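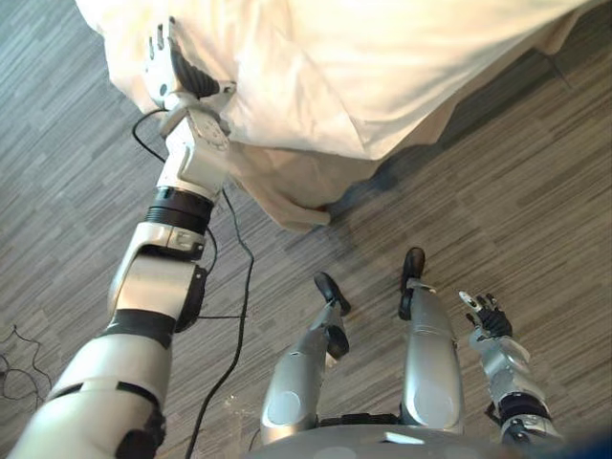

One buyer's review says the Edance detergent sheets left her whites as bright as any liquid. Maybe. Plemberg claims 50 loads a box, and we got there only by using half a sheet on small ones.
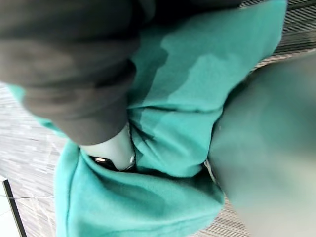
The "works in cold" line deserves some doubt too. Grease needed a second wash. Unscented, 6 boxes to a case. 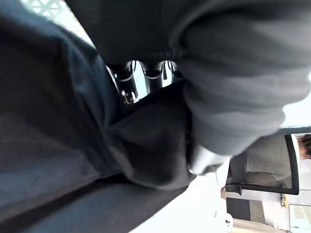 Valente's powder costs less per load and measures more easily. Returns accepted for 90 days, unopened boxes only.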